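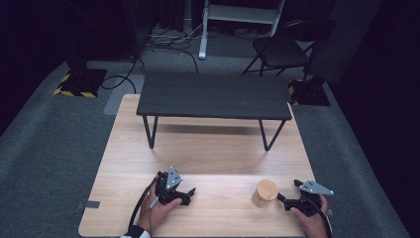 Caring for bare and oiled wood at home

We get more letters about table tops than about anything else we sell or mend, and most of them come in February, when the heating has been on for months and the wood has dried out. The question is nearly always the same: a mark has appeared, or the surface feels rough, and the owner wants to know whether to sand it. Usually the answer is no, or not yet. Pale wood with a straight grain, like the table top here with the little wooden block standing on it, is easier to look after than people fear, but it does show marks sooner than a dark top, so it pays to know what finish you have before you put anything on it.

Finding out what finish you have

Put a single drop of water on a part of the table that is seldom seen, such as the underside of the overhang or a back corner. Leave it for 20 minutes. If the drop sits up in a bead and wipes away without a trace, the wood is varnished or lacquered, or has been oiled quite lately. If the drop flattens out and leaves a darker patch that takes a while to fade, the wood is bare or the oil has worn off. A waxed top falls between the two. The drop may bead at first and then leave a whitish ring.

You can also rub a corner with a white cotton cloth and a little white spirit. Wax will come away on the cloth as a yellowish smear. Varnish will not. Open a window while you do this and put the cloth outside to dry afterwards.

Daily and weekly cleaning

A damp cloth is enough for most days. Wring it out well, wipe with the grain, and follow with a dry cloth straight away. Spray polishes from the supermarket often contain silicone, and once that has got into oiled wood it is very hard to get a new coat of oil to take. If you have used one in the past, say so when you bring the piece in, as it changes how we prepare the surface.

For a greasy kitchen table, use a small amount of soap flakes in warm water. Washing-up liquid will do the job too, but it strips oil, and a table washed with it every day will need oiling more often. Keep vinegar and bicarbonate of soda away from oak. Bicarbonate in particular can leave a dark stain on it that has to be bleached out.

Rings and heat marks

White rings are moisture or heat caught in the finish, and the wood underneath is normally fine. Leave them alone for a day or two first, as some go on their own. If the ring is still there, lay a clean dry tea towel over it and pass a warm iron over the cloth for a few seconds at a time, with the steam turned off. Lift the cloth and look after each pass. On a waxed top you will need to put a little wax back when you have finished.

Black rings are a different matter. These come from water that has gone right through the finish, often with a tin or an iron pan on top of it. They can be treated with oxalic acid, but it is a poison and needs gloves, goggles and a good deal of rinsing. We would rather you brought the table to us.

Dents and scratches

A dent where the fibres are only pressed down can often be raised with a damp cloth and a warm iron on bare or oiled wood. A scratch that has cut the fibres will not lift that way. Small scratches in an oiled top can be rubbed with a fine abrasive pad, always along the grain, and then oiled. Rubbing across the grain leaves lines that you may not see until the oil goes on, and then you see nothing else.

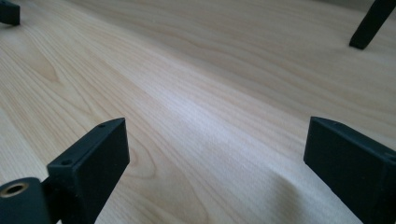

Follow the grain even where it bends. On boards with a wavy figure this means moving your hand in a curve, which feels odd to begin with, and working in short strokes. Do the whole board from one end to the other, including the parts that are not scratched, or you will finish with a patch that takes the light differently from the rest.

Do not sand a veneered top unless you are sure how thick the veneer is. Modern veneer can be very thin and a power sander will go through it in a moment. Look at the edge of the table - if the grain on the top does not carry on over the end, it may well be veneer.

Oiling

Most kitchen tables want oil twice a year. A desk or side table can go much longer. Make sure the top is clean and fully dry, leaving it overnight if you have washed it. Pour a little oil on a lint-free cloth, spread it thinly, wait the time given on the tin, and wipe off everything that has not soaked in. The commonest fault we see is too much oil left on the surface, where it turns sticky and picks up dust. If this has happened to you, a rub with more of the same oil on a pad will often soften it enough to wipe away.

Oily rags can heat up and catch fire by themselves if they are left in a heap. Soak them in water, lay them flat outdoors until they are stiff, and only then put them in the bin. Please do not skip this.

Keeping the wood steady

Solid wood swells and shrinks across its width with the seasons. A gap that opens in winter will often close by summer, so please don't fill it. Keep tables away from radiators and stoves where you can, and move lamps and bowls now and then so that the colour changes evenly. Pale woods tend to yellow in sunlight, and a mat left in one place for a year will leave its shape behind.

Workshop notes

The Ikmont workshop has a four-week wait for refinishing at present. Small repairs are quicker. The Ferreira Road counter now sells hard wax oil in 200 ml tins as well as the larger size, along with soap flakes and abrasive pads. Readers in Ultari can leave chairs and small tables at the counter there for collection, but please label every loose part, including screws.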